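Inicio > Publicaciones > Cuadernos de Hábitos Domésticos > Artículo 4 > Sección 3

3. El puesto de agua y la disposición de los objetos

3.1. Elección de la mesa

El estudio de Fadinport partía de una pregunta sencilla: qué hace una persona con una botella de agua cuando tiene un vaso al lado. Trabajos previos de nuestro grupo (Honorato y Wysocka) habían tratado el servicio de bebidas en comedores con manteles, bandejas y varios comensales, y en ese material resultaba difícil separar el gesto de servir de todo lo que lo acompaña. Para la presente serie se optó por una mesa lisa de tono claro, sin mantel, colocada contra una pared sin adornos. Barbara Brzozowska probó antes un tablero oscuro, que se descartó en la segunda semana: el plástico transparente producía en él reflejos que confundían a los anotadores al marcar el nivel del agua.

La mesa se limpió antes de cada turno con un paño seco. No se usaron posavasos. La posición inicial de los objetos no se marcó con cinta, puesto que en la prueba de abril los participantes tendían a devolver la botella exactamente a la marca, cosa que no hacen en su casa.

3.2. Recipientes

Se emplearon botellas comerciales de plástico con tapón de rosca y vasos desechables. En cada turno se retiraba y se sustituía el vaso; la botella se mantenía mientras conservara agua suficiente para un servicio completo, fijado en 120 ml. El registro final contiene 694 servicios, de los cuales se excluyeron 15 por derrame o por haberse iniciado con el tapón ya suelto.

La cantidad vertida se obtuvo por diferencia de peso. La balanza quedaba en una mesa auxiliar, a unos 100 cm de la principal, para que el participante no asociara la tarea con una medición. Damian Czerwiński se ocupó de las pesadas y del control de los tapones - un tapón apretado en exceso alarga mucho la primera fase y distorsiona los promedios.

3.3. Distancia entre botella y vaso

La distancia entre los dos recipientes resultó ser la variable que más pesó en la codificación. Cuando el vaso está cerca, el gesto de servir se reduce casi a inclinar la botella; cuando está lejos, hay un traslado previo que debe anotarse aparte. Se consideró posición de partida aquella en que la botella sigue vertical y el vaso queda libre a un lado, como en la Figura 1, donde la botella, parcialmente llena y con el tapón blanco puesto, está sujeta por la parte alta y el vaso transparente se encuentra más a la izquierda. El agarre por el hombro de la botella se codificó como «alto», con independencia de la posición del pulgar. La etiqueta no se utilizó como referencia de altura, ya que la mano puede ocultarla en buena parte.
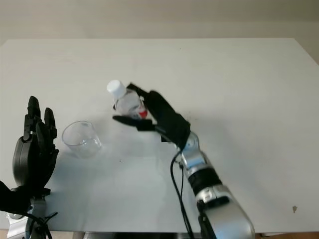 Figura 1. Botella vertical con agarre alto y vaso a la izquierda.

Los agarres bajos, por la mitad inferior del cuerpo, se anotaron con el mismo criterio. En los casos intermedios decidió un segundo anotador, Bartosz Śliwiński, sin acceso a la primera anotación. Los desacuerdos restantes se conservaron en la tabla como «sin asignar» y no entran en los promedios de la sección 4.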